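Taller > Cocina y madera > Mantenimiento

10 de septiembre de 2025
Por: redacción de Drulleo

Cómo aceitar una encimera o mesa de madera maciza (sin liarla)

Voy rápido que tengo la segunda mano a medio secar. Me lo habéis pedido varias veces por correo, así que aquí queda todo junto. Vale para encimera, mesa de trabajo, tabla grande. No vale para madera barnizada ni para laminado, ahí el aceite se queda encima y pringa.

Primero, saber qué tenéis. Gota de agua en una esquina, esperar cinco minutos. Si se oscurece la madera: está seca, toca aceite. Si la gota sigue redonda: de momento nada, volved en noviembre. Si resbala como en un plato, seguramente hay barniz y esto ya es otro trabajo (lijar a fondo, paciencia).

Material

- Aceite para contacto con alimentos. Yo gasto el Santon mate, lata pequeña. El Awan también va bien pero amarillea más en maderas claras.
- Lija de 120, 180 y 240. 
- Taco de lijar. A mano, sin taco, salen ondas.
- Trapos de algodón que no suelten pelusa. Camisetas viejas perfecto.
- Guantes.
- Espátula de plástico.
- Cubo con agua, luego explico.

Gasto: con mi mesa, 100 ml por mano la primera vez, 40 la segunda. La encimera larga de Eder, 265 cm por 95 de fondo, se bebió casi toda la lata. Comprad de más si la madera lleva años sin ver aceite.

Paso 1. Vaciar y limpiar

Todo fuera. Agua tibia, poco jabón neutro, trapo escurrido. Nada de estropajo verde. La grasa pegada se levanta con la espátula, siempre en el sentido de la veta. Secar y dejar una noche entera. Esto la gente se lo salta y luego salen manchas lechosas.

Paso 2. Lijar

Si está decente, empezad directamente con 180. Si hay cercos o cortes profundos, 120 primero. Siempre a favor de veta. Ojo con las encimeras de listones encolados, suelen tener todos la veta en la misma dirección pero alguno viene con la fibra revuelta y se levanta pelillo. Ahí menos presión y más pasadas.

Cercos negros de una lata o un tornillo: es hierro con tanino. Lijar no siempre basta. Ácido oxálico muy diluido, guantes, gafas, ventana abierta, aclarar bien y otra noche de secado. Probad antes en la parte de abajo.

Paso 3. Levantar el grano

Trapo húmedo (no mojado) por toda la superficie. Dejar secar un par de horas. Queda áspera, es normal. Pasada suave con 240 y se va. Si no hacéis esto, la aspereza sale con el primer fregado y ya con el aceite puesto. Aspirar el polvo, también las juntas.

Paso 4. Primera mano

Remover la lata, no agitar. Verter un chorrito, extender con trapo. Por zonas, medio metro cada vez. Cantos también, y las testas sobre todo, que chupan el doble. Si se puede, la cara de abajo, aunque sea una mano sola; si solo se aceita por arriba la tabla puede acabar abombando.

Esperar quince minutos. Donde haya quedado mate, un poco más. Donde brille, retirar.

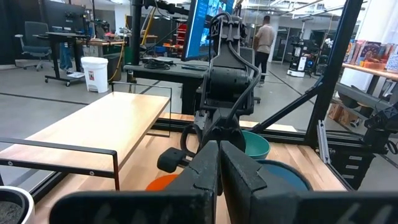
Y aquí lo importante: retirar TODO el sobrante con trapo seco. Todo. El aceite que no entra se queda pegajoso y tarda semanas en curar, o no cura. Mirad a contraluz, agachados, se ven los charquitos enseguida.

Paso 5. Segunda mano

A las 24 horas. Mitad de cantidad. Misma historia, retirar bien. Entre manos, si raspa, un toque de 240 ya gastada. Una tercera solo alrededor del fregadero.

Los trapos

Los trapos con aceite de linaza o de tung pueden arder solos si se dejan hechos una bola. No es leyenda. Al cubo con agua según se acaban de usar, y luego extendidos fuera, en plano, hasta que estén tiesos. Despues a la basura.

Curado

Uso suave a las 48 horas. Agua encima, mejor esperar una semana. Mirad la lata, cada marca pone sus plazos y mandan ellos.

Dudas que llegan siempre

¿Aceite de oliva? No. Se enrancia y huele.
¿Girasol? Tampoco.
¿Puedo poner cera encima? Sí, cuando haya curado. Queda más suave, aguanta peor el calor.
¿Cada cuanto repito? El primer año, cada tres o cuatro meses. Luego prueba de la gota y a ojo.
¿Y si ya está pegajosa? Trapo con un poco del mismo aceite, frotar, dejar diez minutos y retirar a fondo. Si no sale, lija de 180 y vuelta al paso 4.

Las juntas abiertas van en otra entrada, con masilla y con tiras de madera, la estoy terminando.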